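Wurkik Block Sorting Set

Data card, release 6

Summary

The Wurkik set contains tabletop manipulation recordings made by students in the Cakdale robotics club. Each episode covers one attempt at moving a small colored block to a target on the table. The set holds 568 recorded episodes. Of these, 474 are in the training split, 38 were kept back for testing, and the rest are listed in rejected.txt and should not be used for training.

Setup

Work is done on a white table with mounting holes and black-edged targets. The tabletop has been used by several earlier club projects and is stained in places. It was not cleaned or repainted between releases, so background marks stay fairly consistent from one episode to the next.

Recordings include a view from the gripper and a view of the table. Gripper views are stored at full rate, including fast travel moves.

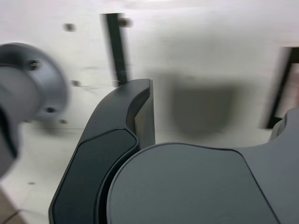

Motion blur is common in the travel segments. We did not filter it out. Users who train on single images may want to drop any image whose sharpness score falls below the threshold in config/blur.txt. Users who train on sequences should leave the images in, or the timing between image and joint state will be wrong.

Task

An operator picks a block, closes the gripper on it, lifts, and releases it at a target. Block color is given in the episode header. Start positions were chosen by the operator and are not evenly spread over the table.

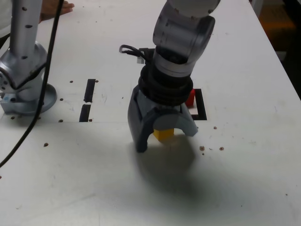
Gripper lowered over the yellow block, with the red block behind it.

Both colors may be on the table in the same episode. The header field "goal_color" names the block to be moved; the other one is a distractor. In early episodes this field was typed by hand and may contain spelling errors. The loader handles the ones we know of.

File layout

episodes/ one folder per attempt
episodes/*/wrist/ gripper view
episodes/*/table/ table view
episodes/*/joints.csv joint positions and gripper opening
episodes/*/header.txt goal color, operator number, result
config/ calibration and thresholds
rejected.txt episodes with missing or damaged data

Labels

Result is one of placed, dropped, missed, or stopped. "Placed" requires the whole block to rest inside the outline after release. A block touching the black band is labeled "missed", even if the gripper released it cleanly.

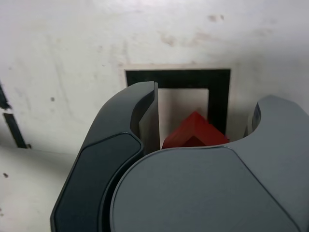

Labels were assigned from the table view. The gripper housing can hide part of the block and part of the outline, so the gripper view alone is not enough to check a result. Two students labeled each episode, and disagreements were settled by the Bakker script, which compares the last table image with the outline mask.

Known issues

Shadows from the arm fall across the work area and change with the time of day. Episodes recorded on Saturday mornings are brighter than the others.

Hands and parts of other arms may appear in the table view.

Gripper opening in joints.csv is the commanded value. Measured opening was added in release 4 and is missing from older files.

Use

The set is meant for class exercises and for entries in the Parnero student competition. Test episodes may not be used for tuning. Report the release number with any results.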